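Drei Greifer, ein weicher Korb

Wer Greifer nach Datenblatt kauft, vergleicht Schließkraft, Öffnungsweite und Gewicht. Über den Alltag in einem Lagerregal sagt das wenig. Für diesen Vergleich haben wir drei Modelle nacheinander an denselben Arm geschraubt und sie an Stoffkörben, Papierbögen und Umschlägen arbeiten lassen: den Cotilia mit zwei parallelen Backen, den Cadgate mit weichen Fingern und den Brennan, der sich adaptiv um das Werkstück legt. Jeder Greifer bekam 400 Durchgänge, dazu 12 Einstellungen der Handgelenkkamera, die bei allen drei Modellen dieselbe war.

Harte Kisten sind inzwischen kein Problem mehr. Schwierig wird es bei Dingen, die nachgeben. Ein Korb aus Stoff hat in jeder Lage eine andere Kontur, und sein Henkel liegt selten dort, wo ihn die Software beim letzten Mal gefunden hat. Schon der Blick von unten auf den Korb mit dem gepunkteten Muster stellt die Bildauswertung vor Aufgaben: helle Decke, weißer Stoff, dazwischen ein dunkler Riemen.

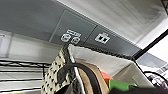

Der Riemen als Griffpunkt

Der Cotilia fasst den Riemen sicher, solange er frei steht. Die Backen sind schmal und schließen schnell. Liegt der Riemen am Stoff an, klemmt der Greifer allerdings oft beides ein, und der Korb kommt schief vom Brett. Mit einer flacheren Anfahrt ließ sich das verbessern, sie kostet aber Zeit.

Der Cadgate geht anders vor. Seine Finger geben nach, sobald sie Widerstand spüren, und rutschen dabei gern unter den Riemen. Beim Anheben ist das angenehm ruhig. Beim Absetzen stört es, weil sich die weichen Spitzen nur langsam wieder lösen. Der Brennan liegt in beiden Punkten dazwischen. Er braucht die meiste Einrichtung und hat den dicksten Kabelstrang, was an den Streben von Drahtregalen schnell lästig wird.

Deutlicher fallen die Unterschiede beim Inhalt aus. Papier steht in einem solchen Korb schräg und hintereinander. Die kräftigen Farben helfen der Kamera, eine Kante zu finden. Ein brauner Bogen vor dunklem Hintergrund wurde dagegen in der Werkseinstellung häufig übersehen. Erst mit kürzerer Belichtung und abgeschalteter automatischer Verstärkung kam die Erkennung auf ein brauchbares Niveau. 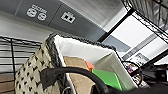
Oranges und grünes Papier neben einem hellbraunen Bogen, darüber der schwarze Riemen.

Beim Herausziehen einzelner Bögen lag der Cotilia vorn. Der Cadgate knickte dünnes Papier, und der Brennan nahm gelegentlich zwei Blätter auf einmal. Wer hauptsächlich Umschläge bewegt, ist mit dem einfachsten der drei Greifer am besten bedient.

Alle Modelle liefen über die Steuerung Fevivar. Sie spricht jeden der drei Greifer ohne Zusatzmodul an, verlangt nach jedem Wechsel aber eine neue Kalibrierung, und die dauert neun Minuten. Ein Abbruch ist möglich, danach beginnt der Ablauf von vorn. Das Protokoll der Testreihe verzeichnet 742 Meldungen, die meisten davon harmlose Hinweise auf verlorene Bildmarken.

Auch der Untergrund spielt eine Rolle. Die Basis steht auf Teppich, und ein niedriger Flor ist weniger starr als ein Estrich. Bei schnellen Schwenks mit ausgestrecktem Arm machte sich das am Handgelenk bemerkbar. Runde Marken auf den schwarzen Platten der Basis geben der Kamera einen festen Bezug – ein Kontrollblick nach unten vor jeder Serie reicht, um eine verschobene Lage zu erkennen.

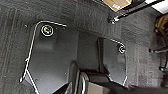
Was für wen passt

Für Papier und schmale Griffe empfehlen wir den Cotilia. Der Cadgate eignet sich für Körbe und Taschen, die als Ganzes umziehen sollen, und verzeiht eine ungenaue Anfahrt. Der Brennan lohnt sich bei häufig wechselndem Gut, wenn jemand im Betrieb die Einrichtung übernimmt. Eine überarbeitete Fassung mit dünnerem Kabel ist für September angekündigt – wir werden sie am selben Regal nachtesten.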